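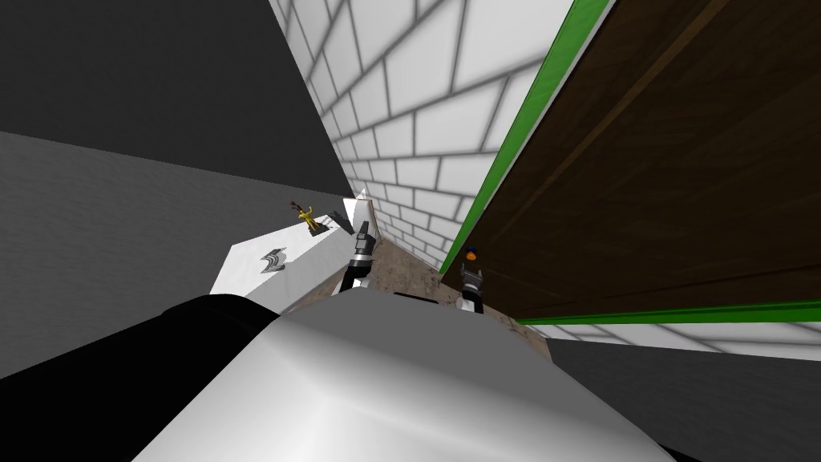
My sister says I should quit writing everything down and just live it, and that if a memory is worth keeping it will stay put without my help. She told me this over the phone in February while I was, yes, writing something down. I've been chewing on it ever since, and I think she's wrong (sorry, sis!).

Take our move to Amley. I would have sworn I remembered that first winter perfectly, the apartment with the pink bathtub and the radiator that banged all night. Then I opened my old notebook and there was a whole page about walking home from Tallden in the snow, the two of us sharing one pair of gloves and laughing so hard we had to sit down on somebody's front steps. Gone! I had no memory of it until I read it, and then it all came back, even the soup we ate after.

I have 74 of those pages from our first year and over 800 photos, and I'd trade most of the photos for 2 more pages. A photo shows me what my hair was doing. The pages tell me I was scared about money and silly happy anyway.

She does have a point about the evenings when I've had my nose in a notebook while my husband was trying to tell me about his day. I'm working on that one, and I write after he's asleep now. But give it up completely? No way. I'm already forgetting which song we danced to in the kitchen last month, and I really thought I'd have that one for good. I'm going to go ask him before he forgets it too.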